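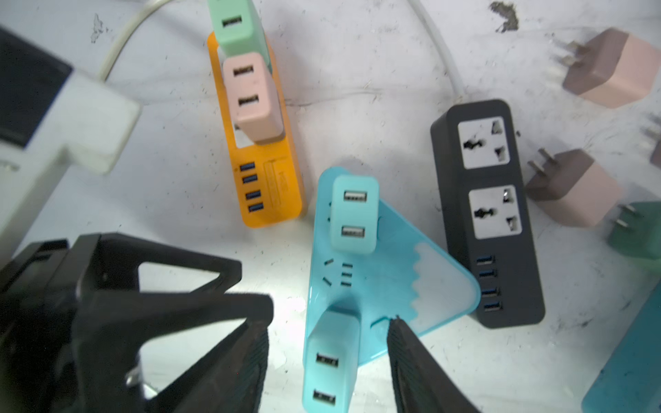

Ribbed fingers open over the charger set. Blue, orange and black strips, wrist camera view.

Progress report to Tradach – gripper comparison, plugging and unplugging task
Nabila Ashour, Haverford bench
27 March 2018

Short one this month, the full tables come with the June report. Main points first.

Where we are

Gripper trials on the charger task are past halfway. 161 attempts logged so far across the two finger designs, plus a handful on the suction cup which we stopped early (see below). Wrist camera is in and staying in. Controller swap is behind, more on that further down.

Spend is on plan apart from fingers. We've got through more finger sets than I put in the budget. Will move money from travel if you're happy with that – need a yes or no.

Fingers

Comparing the Ballden flat pads with the ribbed ones. Same arm, same speed, same operator for both. Flat pads are fine on big things. Whole power strips, no trouble. On a USB charger block lying on its side they let it twist, and then the prongs point anywhere but at the socket. Ribbed fingers hold the block straighter but they are fatter near the tip and want more room than there often is between one block and the next.

Pulling a block out is the easier half. Putting one in is where the time goes. Best run on the ribbed fingers was 16 clean insertions before a miss, best on flat pads a good deal worse, I'll give the proper figure when I've rechecked the logs as two of the files had the wrong finger type written in.

The prong pick-up is still poor. Block on its side, prongs out flat, operator has to grab the body and turn it in the air. We have tried doing it against the table edge instead. Slower but fewer drops.

Suction cup: dropped. Sockets and USB ports leak air, the flat areas that are left are too small. Not worth more hours.

Camera

Tried three mounting positions. Over the shoulder of the arm gave a nice wide view and hid the fingertips at exactly the wrong moment. Side mount was better but got knocked. Wrist mount is the one we're keeping. You lose the top of whatever is tall, and close things go a bit soft, but both tips stay in view for nearly all of the insertion and the operators prefer it.

One thing that needs sorting is tight spaces. With plug adapters sitting in an upright strip the fingers have to come in from below, and a finger between the strip and an adapter covers most of the gap you're trying to judge. Lower socket tends to be hidden as well. Operators end up going by feel of the arm stopping, and there's no force readout on the current controller so that isn't much to go on. Have asked Ovham about a slimmer housing so we can move the camera nearer the centre line. No price yet.
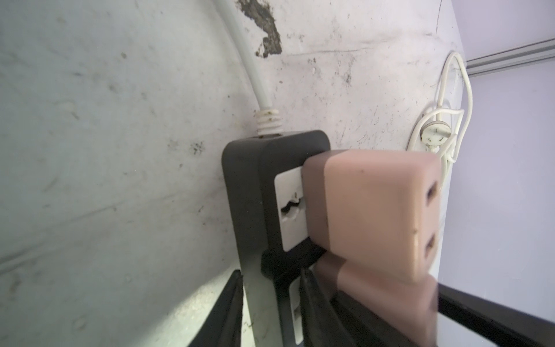
Controller

Late. The Ovham board arrived with old firmware and the arm would not home on it. Sent back, replacement took longer than promised. It is now on the bench and talking to the arm but I don't want to run trials on it until the stop button has been tested properly. Old controller carries on in the meantime, so no lost days on the fingers side, only on the comparison between the two.

Lag on the old one is around 36 milliseconds from handset to finger. Not terrible, but you can tell. New one should be lower, no figures from us yet so please don't quote any.

Problems

Rib wear. The ribs round off on the tips first and the grip on smooth blocks goes with them. Changing sets more often now, hence the spend.

Logging. Finger type is typed in by hand and people forget. Going to put it in a drop-down, should of done that at the start.

Next

Finish flat pad runs on the upright strip.
Stop button test, then first trials on the new contoller.
Narrower ribbed fingers, drawing is with Ballden.
Retake the runs with the bad file labels.

Need from you: decision on the travel money, and whether the June visit is still going ahead, as I'd hold back a fresh set of fingers for it.

N.A.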